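My desk has a new system and I can't stop talking about it

So I finally did it. After a whole winter of shuffling the same pile of stuff from one end of the table to the other, I spent an evening in April sorting every pen, marker, notebook and loose sheet of paper I own, and I am so happy with how it went that you all get a long post about it.

Some background for anyone who found this page through the stationery swap list. I write a lot by hand. Lesson outlines, grocery lists, letters to my aunt, the minutes for our club (more on us further down). For years everything lived in the top drawer of the old Halvorsen dresser, and that drawer had reached the point where you had to push down with one hand while you pulled with the other. When I tipped it out on the floor I had 80 pens and markers. Eighty! I counted twice because I thought I'd gone wrong the first time.

I started by testing. If you have never sat down with a mug of tea and a stack of scrap paper and scribbled with every pen you own, please do it, it's wonderful. The good ones went in one bowl, the dead ones in another, and the "hmm, maybe with some encouragement" ones in a third. The encouragement bowl got a second try and most of them still went out. A good many were giveaway ballpoints from the Prendemier hardware store, which must have handed me one every time I bought a light bulb.

Then came the fun part, choosing what gets to live out on the table. My rule was that it all had to fit in one black mesh holder with room to pull things out without a fight. Mesh is great for this. It doesn't weigh anything and I don't have to dust inside it nearly as often as the ceramic jar I used before (which was pretty, but so narrow that one marker going in meant two coming out). I haven't peeled the label off yet. I keep meaning to do it with warm water and then I sit down and start writing something instead.

For paper I did the same thing, one short stack on the left side and everything else on the shelf. The plain kraft notebook sits on top so I can grab it. Big covers underneath, small on top, and it stays put. 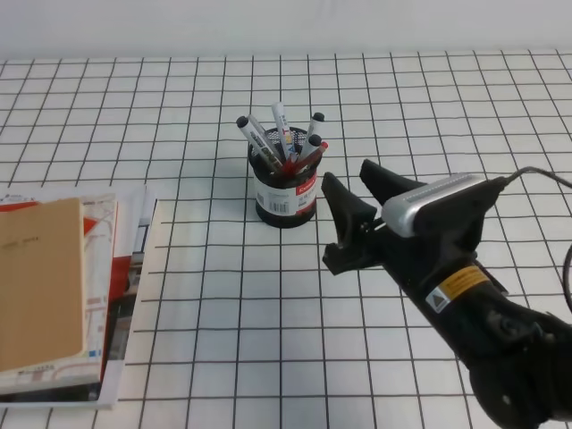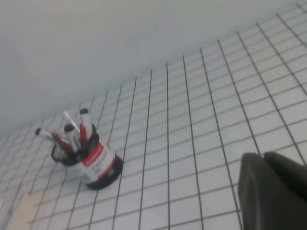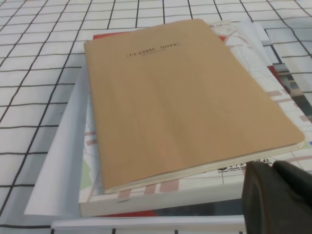 Hutby Pen and Paper Club
Members' pages: Desks and Workspaces

I love how much calmer it feels with the white and the black lines and just those few things out. And the red pen! I mark up drafts in red and I used to lose that pen daily. Up front in the holder is the perfect spot for it.

The grid is a huge part of why I like working this way, by the way. I'm terrible at putting things down straight, and a grid gives me an edge to line a page up with when I'm ruling envelopes or trimming cards. Sunita Escobedo has been telling us this at meetings for ages, and I kept nodding and not listening. Sunita, you were right, you may bring it up at the next meeting.

A word on the notebook, since I know some of you will ask. The cover says CLASSIC NOTE and it's about as plain as a notebook can be, and I am completely won over. I have a shelf of beautiful ones with foil and ribbons that I'm afraid to write in (you know exactly what I mean, you have that shelf too). A brown cover makes no demands. I can write a shopping list on the first page and feel fine. I like rounded corners as well, they don't get chewed up in my bag the way square ones do.

I use magazines as a writing pad, too. A softcover with some size to it gives you a little cushion under the notebook, and ballpoint feels so much nicer on top of something with a bit of give. Nima Azimi swears by a leather mat from Tolton and it is lovely, I've tried it, but magazines I already have.

Things I'd do differently: I would not start after dinner. It took me until almost midnight and by the end I was putting paper clips in with the rubber bands and calling it a category. I'd also get the boxes first. I ran out of places to put the keepers and they spent 9 days in a salad bowl.

What didn't make it to the table is all in the drawer now, sorted by type, with the spare markers together at the back, and the drawer opens with one finger. I've opened it just to feel it open. Fifteen good pens are going in an envelope for the swap, mostly blue and black, plus one green gel pen that writes like a dream but that I never reach for. If you want that one, say so soon, Soledad Okafor already has her eye on it.

Next up is the letter box. I have a shoebox of envelopes and cards going back to college and I'd like to get it down to what I'd really send. Does anyone have a good way of storing stamps so they don't curl? Mine are in a tin and they've all turned into little tubes. Leave me a comment or catch me at the May meeting, I'll be the one at the end of the table with the kraft notebook.

Posted by Noemi Alcantara
Filed under: desks, pens, paper, tidying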